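Frequently asked questions about hand-guided and remote teaching

This page collects the questions we receive most often from people who will teach tasks on the Harkar arm, and from those who are thinking of joining as demonstrators. It is kept by Hiyori Noguchi. If your question is missing, please write to the teaching desk and it will be added.

Do I need to know programming?

No. You will use a computer only to start and stop a recording and to type the name of the task. Most of our demonstrators come from kitchens, shops and packing halls, and they often do better in their first week than the engineers do. Engineers like to try things out in the middle of a recording.

What is the difference between teaching by hand and teaching by remote control?

When you teach by hand, you stand beside the arm, press the release button on its wrist and lead it with your own hands. The motors carry the weight of the arm, so it should feel light. When you teach by remote control, you sit at the Vuvik station and hold a pair of handles. The arm on the table copies your movement, and you see the work on the screen in front of you.

Which one should I choose?

Please look at the task sheet, where the method is written in the top corner. By hand is usual for wiping, pushing and opening drawers, where it helps to feel the resistance. Remote control is usual for picking and placing, because your own hands and sleeves then stay out of the camera view. If the sheet gives no method, use remote control.

How long does it take to learn?

The introduction takes one morning. After this you record practice episodes, which are not kept. Some people are ready the same afternoon and others need several days. We do not publish a table of who was faster, and we would ask you not to make one.

What is an episode?

An episode is one complete try at one task, from the start pose until the arm is at rest again. If the task is to put an item into the basket, then one item into the basket is one episode. Going back for a second item belongs to the next one.

How should the table look before I begin?

It should hold the objects on the task sheet and nothing more. Pens, cups and your phone go on the shelf behind you. For the basket tasks the starting arrangement is one small item and one empty basket, with free table between them so that the gripper can come down without touching the rim.
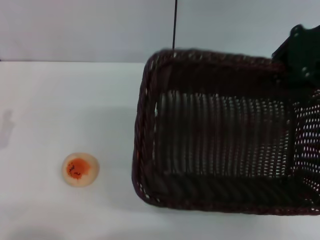
Change the distance a little between episodes. Many new demonstrators put everything back to exactly the same place, as they would in a tidy kitchen, and then the arm learns the place and has trouble when the item lies a hand's width further on. Turn the item as well, if it has a shape that can be turned.

May I move the basket too?

Yes, when the task sheet says "basket free". When it says "basket fixed", leave it where it stands for the whole session, even if it is a little crooked. Please do not move it while a recording is running, in either case.

Can I use the gripper to hold the basket?

Only for tasks with two arms, and only at the rim. Close the gripper slowly until the rim stops moving, and then stop. Woven material gives way under pressure, and a broken strand can catch on the finger pads. Do not lift a basket by one side unless lifting is the task.

How hard should I close on small or soft items?

Less hard than you think. The handle trigger has two stages. The first stage closes the fingers and the second adds force, and for light items you will seldom want the second. From the seat you cannot feel how soft a thing is, so watch its outline on the screen. If the edge begins to bulge, open a little.

What about very flat items?

Flat items are the most difficult for nearly everybody. Come down straight from above, with the fingers open a little wider than the item, and touch the table very gently before closing. If you come in at an angle, one finger arrives first and pushes the item away. You may also slide it a short way, but choose one method and keep to it for the whole session.

I dropped the item. Should I stop the recording?

Not at once. If it fell on the table within reach, pick it up again calmly and finish. These episodes are useful to us and you should mark them "recovered". If it fell on the floor, or rolled under the arm, stop and mark the episode "failed". Please do not delete it. Failed episodes are stored separately and someone does look at them.

How fast should I move?

At the speed you would use if a friend was watching and you wanted him to understand. Very slow movement is also a problem, because the arm will learn the small hesitations as if they were part of the work. If you need to think, think before you press start.

How many episodes do you need for one task?

It depends on the task. The first basket task was trained on 995 episodes, and the newer one, with more kinds of items, has 4000 as its goal. This is shared between all the demonstrators on all shifts, so please do not feel that you must reach such a number alone.

How long is one session?

A session at the Vuvik station is 2 hours at the most, with a pause whenever you want one. Tired hands make shaky recordings – we can see it clearly in the curves – and it is better for us if you stop early. Teaching by hand is heavier for the shoulders, and there we change persons more often.

The arm is moving later than my hands. Is this normal?

A very small delay is normal and you will stop noticing it. If you can see the delay clearly, finish the episode, mark it "delay" and restart the station. If it comes back after the restart, tell the desk and change to another station. Do not try to correct it by moving ahead of the arm.

The arm has stopped and the light is yellow. What should I do?

Yellow means that a joint has come near its limit, or that the arm met more resistance than it expected. Let go of the trigger, move the handles back the way you came, and wait for white. With a red light, please keep away from the table and call the supervisor, even when you believe you know the cause.

Can two people teach together?

We have tried it, with one person on each arm, and it worked better than I had expected. It asks for a good deal of talking, and so the room must be quiet. At the moment 4 demonstrators are trained for this. If you would like to be the next, say so at the desk, and bring a partner if you already have one.

I am left-handed. Is it a problem?

No. The handles can be exchanged in the settings, under "side". Remember to set them back when you leave. The next person will otherwise get a surprise.

Is my face or voice recorded?

The cameras are directed at the table and there is no microphone. With hand teaching your arms can come into view, and for this reason we ask for plain sleeves without a name badge. Your name is kept in the shift list and not in the recordings.

Who uses the recordings?

Our own training group uses them first. The basket tasks are also shared with Carrillo, who test the finished behaviour on their own arms, and Diteck receive the failed episodes for their work on grip detection. Neither of them receives the shift list.

Can I see what the robot has learned from me?

Yes, and we would like more people to come. There is a trial run on the first morning of each month, at 10 o'clock, in the same room. You will not be able to say which movements came from you, as all the episodes are mixed, although a few of our longer-serving demonstrators are sure that they recognise their own way of letting go.

Where do I report a mistake in a task sheet?

Write it on the sheet itself, in pen, and leave the sheet in the tray by the door. Corrected sheets are printed before the next shift. The set for the two-arm tasks was last renewed in March, so if yours looks older, please take a new one from the desk.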